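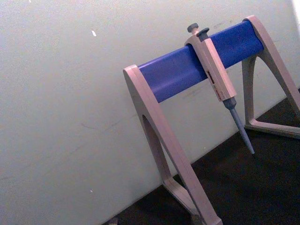
Flurstead asked us for rules, and in this reporting period we finally wrote some. The bench-handling code for the two-arm station at Gurkum now stands at eight rules, down from a draft of 31 that I am told set a house record for the use of the word "shall." The first rule to survive the cull concerns where things live when they are not in use. The pipette hangs on the bar of its stand, by its hook, with no disposable tip on it, and the end of the shaft touches nothing. A pipette lying on the bench is, under the code, a stopped run. We lost an afternoon debating whether that was too strict. Then somebody put a coffee-break elbow on one and the debate closed.

For those at Flurstead who have inherited this file, the grant covers the writing and trial of a handling code for small robot cells that work with tubes and pipettes. It does not cover the robots, which Watkins supplied before the grant began, nor the chairs, which we have raised before and will raise again under "Outstanding."

Where the rules stand

Rules 1 through 3 cover the bench itself: what may be on it, where it goes, and who signs for it. They are dull and they work. Rule 2 is the one people complain about, as it requires the operator to look over the table before each run instead of remembering how it looked before lunch.

Rules 4 through 6 cover the arms. Rule 4 says that only one gripper may hold labware at a time unless the procedure names a handover. Rule 5 says the idle gripper waits open, above the table and clear of the rack. Rule 6 says a tube is held near its top, so that the operator has a fair view of the end going into the hole. This last one took four rewrites. An early version said "held appropriately," which every reviewer approved and no two reviewers read the same way.
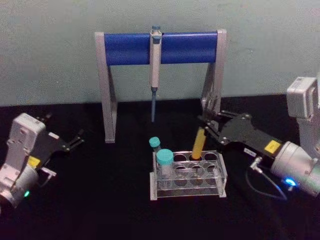
Rules 4 to 6 at the bench: right gripper closed on the yellow tube, left gripper open and empty.

Rules 7 and 8 cover stopping. Rule 7 gives any person in the room the right to stop a run without explaining why at the time. Rule 8 says they do have to explain afterward, in writing, on a form that fits on half a page. We think the half page is the most important piece of engineering in the project. The old form ran to six pages and had been filled in, according to the records, three times.

The trial

We logged 2385 tube moves under the draft code before freezing the text in October. Each move was checked against the rules by a reviewer who had not set up the run. Most of the breaches were of Rule 2 and were committed by people, including the author of Rule 2. The arms were better behaved, having no lunch to go to.

The most useful finding was about wording. Where a rule named a thing an operator could point at, such as a hole in the rack or a cap, reviewers agreed with each other almost every time. Where it named a quality, such as "stable" or "well clear," they agreed mainly on their dislike of the question. We have gone through the code and replaced the qualities wherever we could. "Well clear" survives in Rule 5, under protest, until we settle on a distance that suits both the short tubes and the tall ones.
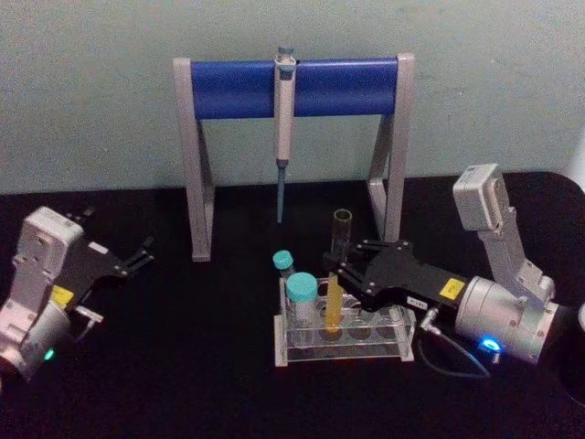 That distance is the main technical job left. A figure that is generous over a short capped tube is a near miss over a tall open one, and a figure safe for both makes every run slower than the people who pay for runs would like. Our current preference is to measure from the tallest item in the rack, whichever item that is, and accept the lost time. Watkins would prefer a table of values by tube type. We have asked them who will keep the table up to date and await a reply.

Altisness has agreed to try the code on its own station, with its own staff and none of us in the room. We consider this the real test. A code that only works when its authors are standing nearby, clearing their throats, is a habit with a cover sheet. Altisness has already sent back a page of comments, the politest of which asks whether Rule 3 was translated from another language. It was not. It has been rewritten.

Money and time

Spending is within the approved budget. We are behind on the training sheet, which was due with this report and exists as an outline and a strong opinion about fonts. It will follow once the wording of Rule 5 is settled.

Outstanding

Clearance distance for Rule 5.
Training sheet.
Reply from Watkins on the table of values.
Flurstead's approval to share the draft with Altisness's partner sites.
Chairs.

Submitted by Tolera Araya, Gurkum, 18/05/2022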